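Workshop notebook, December, after lunch

Second go at the walnut husk dye today, and I must say I'm a good deal happier with it than I was with the first, which came out the colour of weak tea and smelt like the bottom of a pond. The husks are from the Ledesma sack, the one by the back door (please use that one up before anybody opens the Brurum sack, as the Brurum ones have been kept much better and I'd like to save them for the blankets).

I weighed out 500 g of husks and let them soak overnight in the big enamel pot with the lid on. This morning I brought it up very gently, just to where it shivers, and kept it there for 2 hours while I wound skeins and listened to the rain. Strained it twice through the old curtain. Do rinse the curtain afterwards, whoever comes next, it was stiff as a board when I found it!

The wool was the Plisavar two-ply, 213 g of it, wetted out well beforehand. No mordant at all this time. I know we said alum, and I did get the jar down, but walnut has always held perfectly well for me without it and I wanted to see the plain colour first. It has gone a lovely deep brown, a bit redder at the ends where the ties were looser, and I'm inclined to leave it be.

One skein felted slightly at the fold. My own fault, I poked at it far too much. It will do for darning.

Still to do: a dip in the leftover bath for the grey fleece, a pinch of iron in a jam jar to see how far it darkens, and a label for the Plovex tub, which has soda ash in it now and still says citric acid on the lid. I've put it on the top shelf with a peg on it for the moment. The leftover bath is in the lidded bucket under the sink, and I'd be grateful if it could stay there until I've had my turn with the fleece.
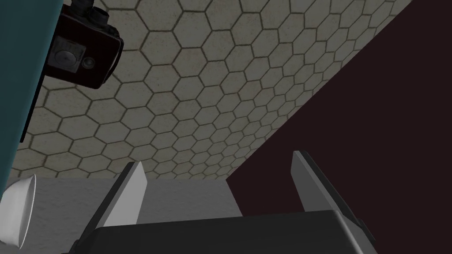 Page last changed: December, 16:40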